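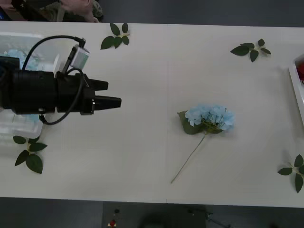

Grurneo Floor Vase

Tall stoneware vase by Kohlhase with a matt glaze and a weighted base. Height 40 cm. Holds about 3000 ml.
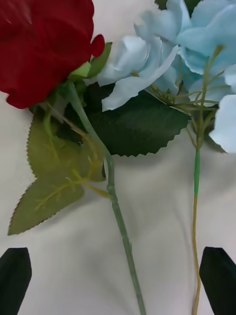
The narrow neck keeps stems upright without foam or wire. It suits fresh or dried flowers, and artificial ones too – a red rose with a light blue hydrangea-style stem, for instance. Wipe clean only.
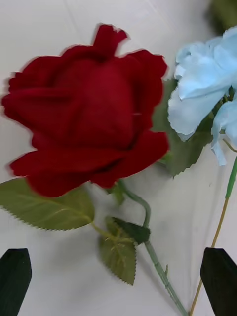 Artificial red rose and light blue flower. Stems sold separately.

Spare felt pads are sold in packs of 8. The sand glaze is back in stock in January.

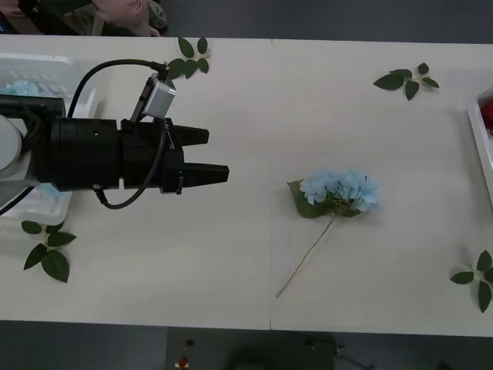

Long white table. Not included.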